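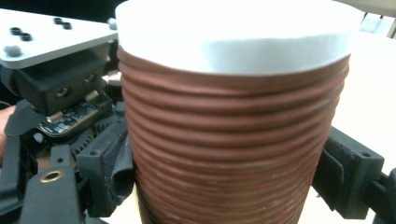 Photo: Nestberg Community Archive / Lautaro Iturra

Signal timing on a ramp meter next to a new bridge

Posted by Javiera Huenchumán
Saturday, February 9, 2019

I live off the Terkitz Road interchange, where the county opened the widened bridge in September. The on-ramp now has a ramp meter that runs in the morning peak. Queues reach back past the frontage road and block the left turn out of Godoy Street. The project page says the ramp holds 24 vehicles. On most weekdays it fills by 7:15. Is the meter set on a fixed cycle, or should it react when the ramp is full? And who do I write to, the county or the state?

Fermín Jara
Depends on the controller. A fixed-time meter releases one car per green at a set interval, whatever the queue is doing. A traffic-responsive meter reads detectors in the main lanes and changes the rate.

Either type can have queue override. A loop is cut into the pavement near the top of the ramp, and when it stays occupied past a threshold the controller goes to a faster rate or shuts the meter off. If your queue sits across the frontage road with no change in rate, the loop is missing, failed or not enabled in the software. New pavement is a common cause. The old loop gets milled out and the replacement is left for a later contract.

To check, time the greens with the ramp half full, then again with it backed up. A 300-second sample of each is enough. If the interval is the same, put both readings in your letter.

Arsalan Bhutto
They did this by us too and it never got fixed. I just leave 20 minutes earlier.

Nélida Medina
On who to write to: the meter normally belongs to whoever runs the freeway, so start with the state district office and ask for traffic operations. The signal at Godoy is a separate cabinet — look for the agency sticker and the cabinet number on the door. Quote that number. My request about a turn phase went through 3 departments before I included it.

Ask for the metering plan and the detector status report by name.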